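Office Notes: Where Bags Are Kept During the Day

Readers of this blog will know that I have kept notes on shared workrooms since moving my desk to the Grillisska building. This entry concerns bags, and the habit of leaving them on office chairs.
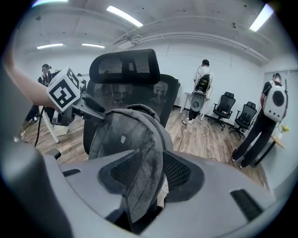
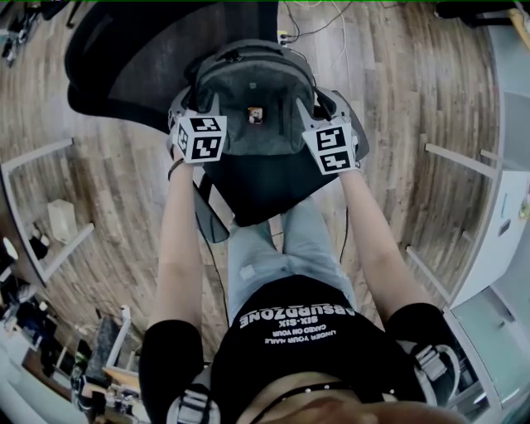

A mesh chair is a convenient place for a backpack, and I have used mine that way for years. The practice has two drawbacks. The chair is unavailable to the next person, and straps that hang low are easily caught in the casters.

Wilma MacAulay, my neighbor on the second floor, has proposed a row of 26 hooks beside the door. I support the proposal, provided that the hooks are mounted 58 inches from the floor. Until they are installed, I will continue to place my bag upright on the seat, with the handle at the top and the zippers closed. Laptops should be removed first.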